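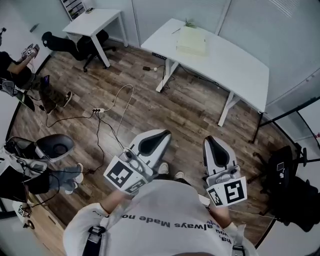

Subject: Acceptance rules for hand-held gripper demonstrations
Board: Prederine Data Collection

plorente_admin
30 November 2018
The Skavport set now stands at 3,189 accepted demonstrations. Members are asked to comment on the proposed rule that any take in which a marker leaves view for more than 3 seconds be rejected in full. Comments will be taken into account before the next release.
Patricio Llorente

birton_lab
We do not support this rule as written. Under it our site would lose 800 takes, many of them sound from start to finish apart from one short gap. We would prefer that the gap be flagged and the rest kept.

mokoena7
I must disagree with birton_lab. We kept flagged takes in the April release, and the trained policy closed its fingers early on small parts. Bad pose data is worse than less data.

birton_lab
The April fault was traced at our site to finger wear - the pads had not been changed between operators. May I ask what your pads looked like at the time?

mokoena7
Ours are the type with a dimpled inner face. View from the tool side:
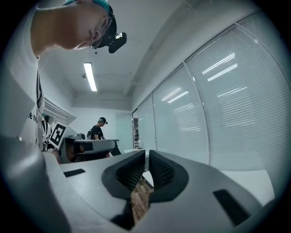
Fingertip pads on the hand-held gripper.

They were replaced every 8 sessions, as the guide requires. I do not accept that wear explains it.

plorente_admin
Both positions are noted. Please each submit the session logs for the takes in dispute, with pad change dates. The rule will remain in draft until these have been reviewed.

birton_lab
Logs submitted. Two sessions have no pad date entered and are marked as such.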